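Ticket 2160 – Müllsäcke reißen / Geruch in der Sitzecke
Angelegt von: Hala Dabbas
Zuständig: Korkor Darko
Status: in Arbeit

Hallo Korkor, ich schreib dir das jetzt doch mal als Ticket, sonst geht es wieder unter. Es geht um die schwarzen Müllsäcke von Traltus, die wir seit Dezember im Schrank haben (Karton mit der Aufschrift 266, falls das hilft). Mir sind jetzt schon 4 davon unten an der Naht aufgegangen, immer beim Raustragen, und einmal mitten auf dem Weg zur Tür. Kaffeesatz auf dem hellen Boden, ganz toll!

Was ich bisher probiert habe: Sack nur halb voll machen – hält, aber dann ist der Karton in zwei Wochen leer. Zwei Säcke ineinander – hält auch, finde ich aber Quatsch. Luft rausdrücken vor dem Zubinden hat nichts gebracht, die Naht ist trotzdem geplatzt.

Und dann ist da noch die Ecke beim Sofa. Irgendwie hat sich eingebürgert, dass der Sack dort auf dem Boden landet, bis jemand nach unten geht. Das kann einen ganzen Abend dauern, und am nächsten Morgen riecht es halt danach. 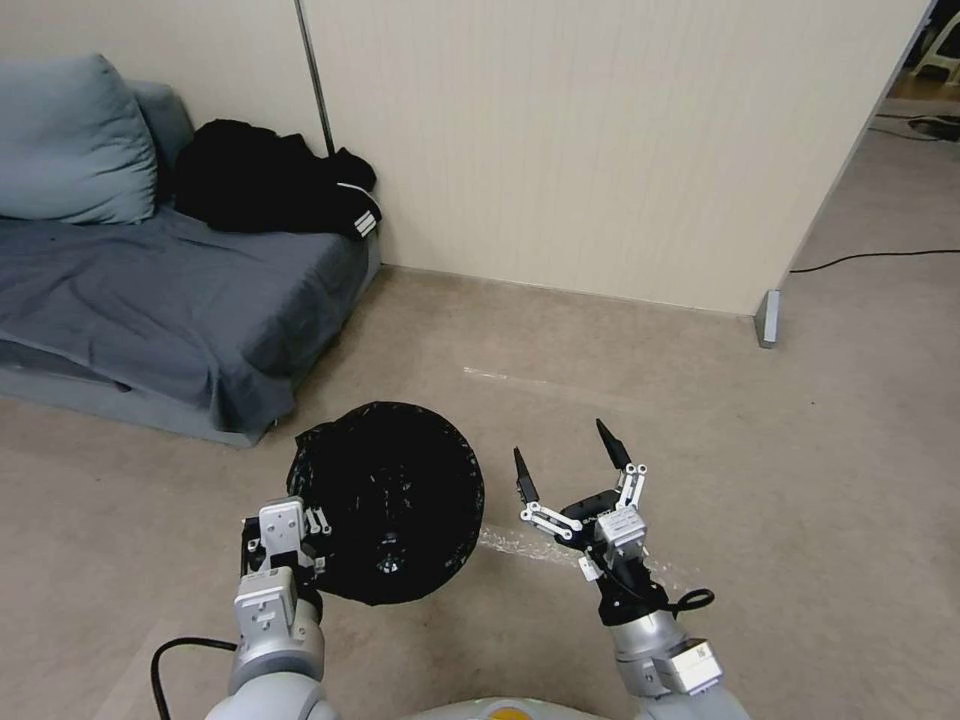 Die graublaue Decke hängt vorne fast bis auf den Boden runter, und ich wette, die zieht den Geruch richtig an. Ich würde sie gern waschen, weiß aber nicht, ob sie in die Maschine darf, das Etikett ist rausgeschnitten. Die Kissen auch? Und wem gehört die schwarze Jacke, die da zusammengeknüllt liegt? Bitte mitnehmen, sonst kommt sie an den Haken im Flur.

Nachtrag, 5. März 2022: Habe im Laden eine Rolle von Deltik geholt, die sind spürbar dicker. Erster Sack randvoll, zugebunden, runtergetragen, nichts passiert. Den zweiten teste ich mit dem Küchenmüll.

Antwort Korkor Darko: Danke dir! Die Traltus-Säcke bitte nur noch fürs Papier nehmen. Decke bei 30 Grad im Schonwaschgang, das hab ich mit der alten auch so gemacht. Die Jacke ist meine, sorry – hole ich Montag.

Offen: Deckeleimer für den Flur, Nachbestellung Deltik.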